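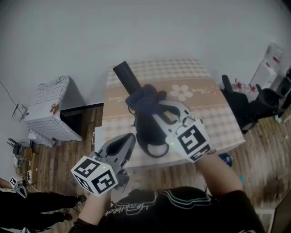
How much does a handheld gripper have to weigh before people stop wanting to hold it? Less than the makers think.

We spent part of March with two of them, the Villier and the Grulico, doing household chores at a speed that would get anyone fired. The Villier closes softly and forgives bad aim. The Grulico bites hard, which suits handles and thick cloth and is murder on paper cups. Both track well until you turn your wrist too far and the marker cube looks at the wall.

Over 1,000 grasps, the Villier dropped 30 objects and the Grulico dropped 70 - most of them round, some of them fruit. The Grulico's trigger is also stiff enough to count as exercise.

Awasthi, which sells the Villier, promises a lighter shell. Imico, which makes the Grulico, promises a new strap. My forearms would take the shell.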